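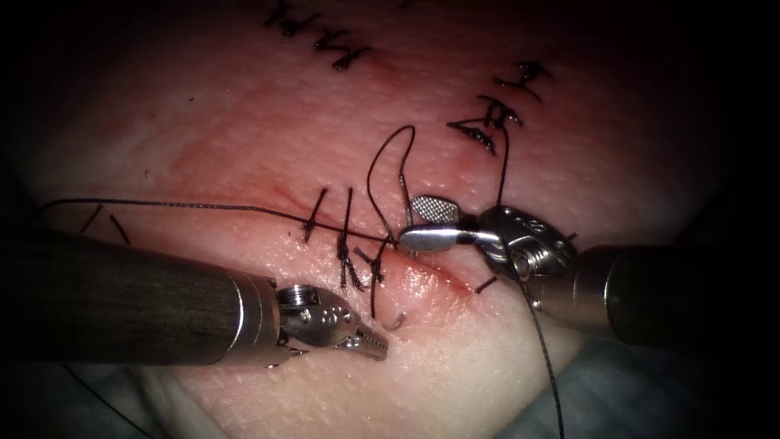
Second suture evening, and what I wrote down

Posted 10 January 2023

I promised Friederike that I would write my notes the same night, so this is a bit long and not very ordered.

For readers who come to this blog for the bread recipes: since August I am a member of the student robotics group at Dunach. We are 16 people, half from mechanical engineering and half from computer science, and our project is to teach two surgical robot arms to tie a stitch in tissue. The project is called Riltell. Later a learning program should do it alone. For now a person moves the arms with two hand controllers, and every session is recorded so that the program has something to learn from.

The goal we wrote on the application form is 1,000 recorded stitches before the summer. I thought this was a small number when I signed it.

What we practice

The task sounds easy. The left arm takes the curved needle, pushes it through one side of the cut and out of the other, and then both arms together make the knot. With my own hands I learned it in one evening, on a banana. With the arms I needed three weeks before Ottmar stopped making a face.

The difficult moment for me is when the needle looks out of the tissue as a little hook and the left jaws are already close, almost closed, but do not hold it. On the screen the gap seems to be nothing. You close the jaws and you have air. Pascal gave me good advice for this: look at the shine on the needle and at the shine on the jaw, and wait until they move together. I do not know if it is correct physics, but it helps me.

The second difficult thing is the thread. We use a dark braided one, and we leave it long, because Benedikt believes that the program should also learn to live with a long thread. So it runs over the older stitches, it lies across the wrist of the right arm, it makes a tall loop exactly where I want to work. I asked if we could cut it shorter. The answer was no, and after some discussion I understand the reason - in a real operation the thread is also not polite.

My knots

I can recognize my own stitches by now, and this is a strange feeling, like seeing your handwriting. Mine have tails in all directions. One goes up, two short ones hang down, another spreads to the sides. Gertraud makes small tight knots and trims them all to one length. She has played the violin from childhood and says this has nothing to do with it.

We put several rows on the same piece before we change it. I find this good for the recordings, as the arms then have to work between old knots and loose ends, and no two pictures look the same. Benedikt would like a fresh piece every time for the clean data. They have agreed to do both and compare, which means double work for those of us who clean the table.

Things to remember for next time

Open the right jaws wide before coming to the thread. I tend to come half open and then push the thread away.

Do not lift the loop higher than needed. A high loop falls to the side you did not want.

Say aloud when a stitch starts and when it ends. Petersen, our labeling tool, does not find the beginning by itself, and Friederike had to go through 3,211 short clips by hand in December. She was very patient about it, but I would not ask her again.

Write the name of the operator into the log. I forgot it two times.

In two weeks the group from Fevport visits us, and we will let them try the controllers. I still have to find out who brings the cake, and if the room with the arms is free until eight.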